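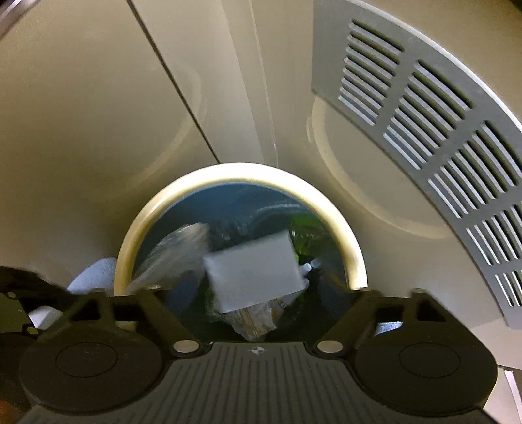 Why does the planner stop when a bag crinkles?

Mostly it's the depth estimate. Shiny, see-through plastic gives a different answer every time we ask, so the planner keeps throwing its path away and starting again.

I've spent most of June on this one with Erick Muriithi, and I think we've finally got somewhere (fingers crossed!). The new Kallden build averages the depth over 20 readings before it lets the planner have an opinion, and it only replans if the target has really shifted. Clear wrappers, green wrappers, bits of card all go through the same code now – no more special cases, hooray.

Junhao Hou has relabelled the bin set too, all 3655 clips of it, and I owe him a very large cake. Dark liners are still a pain for the segmenter, so if you've got a trick for those, come and find me. Build 955 is on the shared drive, and please read the notes before you update Pandent.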